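Open Day at Vitine, upper floor
Posted by Harriet Baptiste
January 3, 2026

Priya Kasprzak and I signed up for the morning visit at Vitine, mostly to see how they set up a small work area for paper and desk supplies. Fanni Vida met us at the door and took our group of 6 straight upstairs. Bags went by the wall and we got a printed sheet with the order of stops.

The first stop was a table with a pale blue top. The activity was desk tidying: folders, thin books and containers, each with a place to go. Fanni talked about why thin items are awkward to store upright, and how a cover that bends will slide down unless something supports it on both sides.

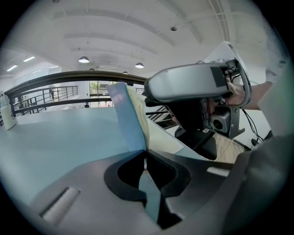
She keeps 50 folders in rotation and throws out any with a split edge. Priya asked about labels. Fanni prefers them small and near the top, so they can be read when the folder is standing in a box.

The upper floor is open along one side and looks down on more desks. It was quiet enough to talk normally. The floor is wood up there and the railing is curved, with horizontal bars.

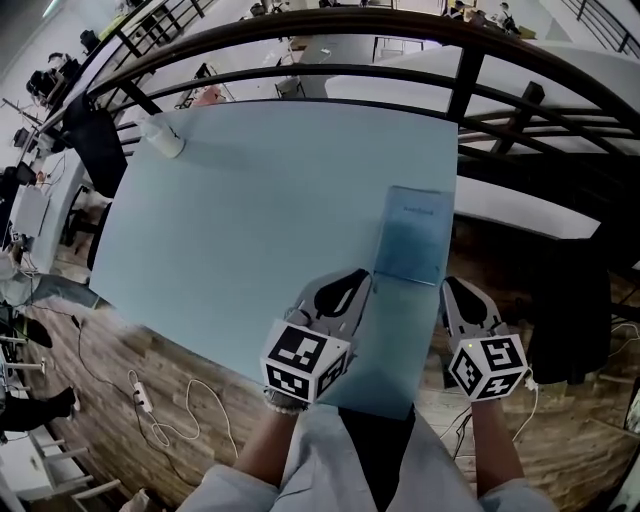

Upper floor: the blue table with a folder and a white container, lower level beyond the railing.

We finished downstairs with coffee and a short talk by Arlo Greenberg. The next open day is in March. Sign up early if you want the morning group.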